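## 4. Open day set-up, two-arm table (Darkine cell)

Read all of it before power on. Doors at 10, visitors come in from the Uson side.

**Before you start**

- Table wiped, nothing left over from the morning run
- Basket demo loaded, not the towel one
- Howlader controller on shelf, fan side out

**Steps**

1. Main switch on. Wait for the green lamp on the Lulluvent unit. Takes 98 seconds, don't keep pressing.
2. Release both e-stops. Left first, then right.
3. Home the arms. Hands off the table while they move.
4. Speed to 16 percent. Leave it there all day, even if someone asks for faster.
5. Basket in the middle of the table, long side facing the visitors. Empty. No candy, no flyers.
6. Run the demo once with the rope up and no one inside it. Watch the grip on both sides.
7. If a gripper misses, stop, re-center the basket, go back to step 3.

> **CAUTION:** Visitors stay behind the rope. Kids will reach for the basket. One person at the rope, one at the e-stop, no swapping mid run.

> **NOTE:** Cable on the left arm hangs low. Check it before each run, must not catch when the arm swings in.

8. Let people in, groups of 10 max. Say what's going to happen, then press start.
9. At the hold point the arms pause with the basket between them. Good time for questions. Press start again to contnue.

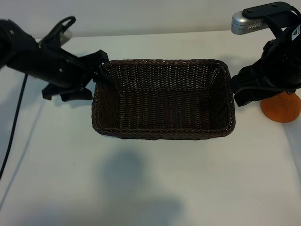
*Fig. 4-2. Two-arm hold, left gripper over the rim at the corner, right gripper against the short side.*

10. After each group: arms home, basket back to center, check the rim for broken strands. Spare baskets (2) under the bench.

**Faults**

- Red lamp, no beep: door contact. Close it, reset.
- Red lamp and beep: stop the demo. Don't reset with visitors in the room, clear them out frist.
- Basket slides before the second grip: wipe the table, run again at same speed.

Shut down: see section 5. Rope stays up untill both arms are parked.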